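Visit report: Poltivum distribution hall, Grorcombe
October 29, 2018

The Grorcombe site handles small parts for the Vustero range and ships to 26 depots. Elspeth Kinnear, who runs inbound stock, took our group of seven through the hall in the morning, starting at goods receipt and ending at the packing benches. The notes below cover the flow racks, as storage was the main item on our list.

Stock arrives in cartons and is decanted into plastic bins at receipt. Each bin gets a label on the short side and goes to the loading face of the rack. Gravity does the rest — the lanes are pitched toward the picker, and taking the front bin lets the next one roll down. Pitch was reset in April after heavier bins were found to arrive too fast at the stop. The site now allows two bin weights per rack and keeps anything heavier on static shelving.
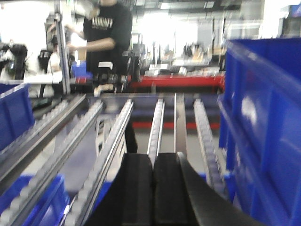
Roller tracks in the flow rack, with blue bins on both sides.

The tracks are silver rails fitted with small rollers, and they are not all the same width. Kinnear said lane width is set by the bin base and that a narrow track under a wide bin causes drift. A flat metal strip divides two of the lanes on the right. Rails can be moved by one person, but the site prefers to do it between shifts with the lane cleared.

Replenishment is by card. An empty bin goes back to receipt with its card, and the Hirose line has priority when several cards come in together. Lanes are rated at 300 cycles between roller inspections. Worn rollers are replaced singly — full tracks are changed only if the rail is bent.

Open points for our own layout: lane pitch with mixed bin weights, and where returned empties should wait. Kinnear agreed to send the rail spacing table.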